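Visit Report: Tsoukalas Center for Materials Testing, Open Day

Prepared for the members of the Ukard Regional Purchasing Group

In January, a delegation from the Ukard Regional Purchasing Group attended the annual open day of the Tsoukalas Center. The Center tests household textiles, cleaning goods and floor coverings for manufacturers and for public buyers. The Group's members purchase such goods for schools, clinics and care homes, and the visit was arranged so that staff could see how the test reports they receive each year are produced. The delegation was led by Bronwyn Maihi, head of contracts, accompanied by Clem Kereama of the supplies office and Tae-yang Um, who prepares the Group's tender documents.

Arrival and opening remarks

The doors opened at 9 a.m. Visitors signed in at the main reception, received a printed floor plan and were directed to the lecture room on the second floor. Parking was adequate, although the signs from the main road directed several cars to the loading entrance, and the welcome address began late as a result.

Sveva Mazza, director of the Center, gave the address. She described its growth from a small carpet laboratory serving local mills into a general testing house. The Center now issues 860 reports a year, most of them for flooring and bedding. Ms. Mazza noted that demand from public buyers has changed in character. Buyers once asked only whether a product met a standard. They now ask how long it can be expected to do so under daily use, and much of the Center's recent investment has gone into equipment for long-term wear.

Floor coverings hall

The tour began in the floor coverings hall, where Keith Tomoana, senior technician, demonstrated the walking drum. Carpet samples are fixed to the inside of the drum and a weighted, studded ball rolls over them for a set number of turns. Samples are then removed, brushed, rested overnight and graded by eye against a reference set under fixed lighting.

The delegation was interested to learn that grading is still done by people. Each sample is graded by 2 technicians working separately, and a third is called in if they differ by more than half a grade. Mr. Tomoana explained that instruments are used to measure pile height and color change, but that the overall impression of wear has proved difficult to reduce to a single reading. Ms. Maihi asked whether darker colors received more favorable grades. Mr. Tomoana replied that patterned samples are the greater difficulty, and that the Center keeps a separate reference set for them.

Members may wish to note that the grade printed on the first page of a report applies only to the color tested. Where a supplier offers a range, the report should state which color was used. Of the reports held in the Group's own files, several do not.

Bedding and textiles

The textiles section occupies the north wing. Two rooms are kept at constant temperature and humidity, and fabrics are left there for a full day before any measurement is taken. Visitors viewed these rooms through a window. In the adjoining laundry, a bank of washing machines runs to a fixed program, and sheets and towels are measured for shrinkage after each series.

A set of fitted sheets from the Solora range was laid out on a table in three stages of wear, beginning with an unwashed pair. The difference at the corners was plain to see. Mr. Kereama observed that this is where most of the complaints received from care homes arise, and that the Group's current specification does not mention corner seams at all. It was agreed on the spot that this should be raised at the next specification review.

The Center also tests waterproof mattress covers. Staff were candid about the limits of the existing method, which examines a new cover and says little of one that has been folded and stored many times. A revised method is being drafted -- the first trials are under way -- and the Group has been invited to supply used covers for comparison.

Lunch and exhibitors

Lunch was served in the staff dining room. Exhibitors had been given space along the corridor, among them Fovham, a maker of entrance matting, whose representatives answered questions on the backing used in their heavier grades. The printed program recorded 400 registered visitors, and the corridor was crowded between noon and one o'clock. The organizers may wish to consider a second serving time in future years.

Laboratory floor

In the afternoon, visitors were free to move between the smaller laboratories at their own pace. Staff were on hand in each room, and the delegation divided in order to cover more ground.

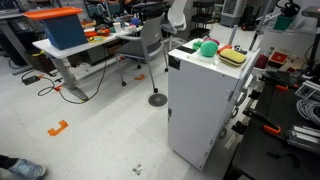
Laboratory floor, afternoon session: a yellow sponge with a green scrubbing layer, a green plush toy and other items on a white cabinet.

Mr. Um attended the session on scouring pads and cloths. Pads are drawn back and forth over coated panels under a constant load, and the panels are then inspected for scratching. The same pads are weighed before and after to determine how much material they have lost. He reports that the cheaper pads in the demonstration performed well on scratching but shed heavily, a point that purchase price alone does not reveal.

Ms. Maihi and Mr. Kereama attended a discussion on reading test reports. The speaker advised buyers to look first at the date of the test and the name of the sample, and to request the full report in place of a summary sheet.

Matters for follow-up

The supplies office will review flooring reports on file and write to suppliers where the tested color is not stated.

Corner seams will be placed on the agenda for the bedding specification review.

Members able to provide used mattress covers for the Center's trials should contact Mr. Kereama. Covers must be laundered and labeled with their approximate length of service.

Mr. Um will circulate his notes on scouring pads, together with the Center's current list of fees.

The Group records its thanks to Ms. Mazza and her staff for a well-run day. Copies of the floor plan and program are held at the supplies office and may be borrowed on request.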